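Call for participants: student project on robot handling of everyday objects
Vustura Robotics Club, Tistitcombe 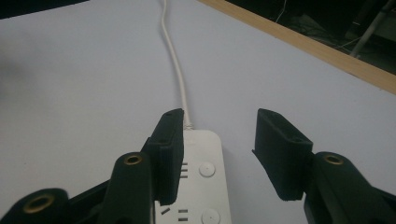
The Vustura Robotics Club is looking for new participants for its student project Enia, which begins in August. In Enia we teach a small robot arm to handle the things that people have on their tables at home and at work. For the teaching we use a hand-held gripper with two fingers. A participant holds it, does the task slowly with his or her own hand, and the camera on the tool records each movement. Many of our tasks are with objects which look simple and are difficult for a robot, for example a white power strip on a pale table, with its cord lying across the tabletop and the two green fingers open on each side of it. You will practise with such objects until your movements are calm and regular, and afterwards you will help to check the recordings.

We have 24 places. The project has two groups, one for recording and one for programming, and you may write in your application which one you prefer. We will try to respect your wish, but we cannot promise it.

Who can apply

Students of any subject, from first year to final year. You do not need to know programming for the recording group. For the programming group you should have written some small programs in Python before, also if it was only for a school course. Left-handed people are very welcome, as at the moment nearly all our recordings are made with the right hand.

What you will do

Each session takes 90 minutes. In the recording group you will set the objects on the table, make the recordings, and write a short note for each one that was not good (object fell down, fingers closed too early, hand went in front of the camera). In the programming group you will sort the recordings, train the model on the club computer and try the result on the arm. Both groups meet at the end of the session to compare what they found. At our last count we had 469 usable recordings, and for the cord tasks this is still too few.

We also need 2 participants who will repair the grippers. The joints become loose after much use and must be tightened, and the finger pads must sometimes be changed. Please tell us if you have experience with small tools.

What we offer

There is no payment. Tea and biscuits are provided. Every participant who stays until the end receives a letter from the club, and may use the recordings for a course report after asking Rohani Pillai, who leads the recording group.

How to apply

Please write one page, in English or Malay, and tell us what you study, which group you prefer and at which hours you are free. A photograph is not necessary. Leave the page in the club letter box at the Wijaya Building, ground floor, or give it to Slamet Jugah in the workshop before 5 pm. We will answer every application.

Questions about the programming group can be put to Yusri Majimbun in the same workshop.

Syafiqah Menon
Project Enia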